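Fusus, the manipulation group at Urkham, teaches its arms by teleoperation. An operator moves a controller, the arm follows, and the joint positions are logged with the video. Eyvindur Østergaard has run the Skarelbridge lab for the group from the start.

"A stem is a bad object," he said. "It bends, it rolls, and the head is heavier than the rest. Grip too high and you bruise it."

The current task is flower arranging: pick a tulip off the table, turn it upright, lower it into a vase.
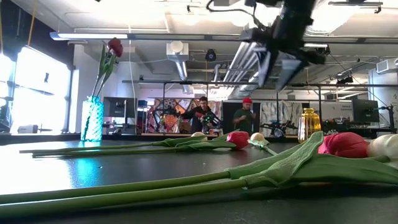 Østergaard wants 2000 demonstrations before training the next policy. Each operator records 300, then rotates to another station.

"After 70 or so they get fast, and fast is a problem. They stop pausing before the grasp. The policy copies that and misses."

Failed attempts are kept if the operator recovers. Drops onto the floor are deleted.

Asked about guiding the arm by hand, he said the group tried it on an earlier project, Eskola. "You feel the contact better. But your hands are in the camera view, and you get tired by noon."

The next set, planned for December, adds narrow-necked vases. The control software will stay the same.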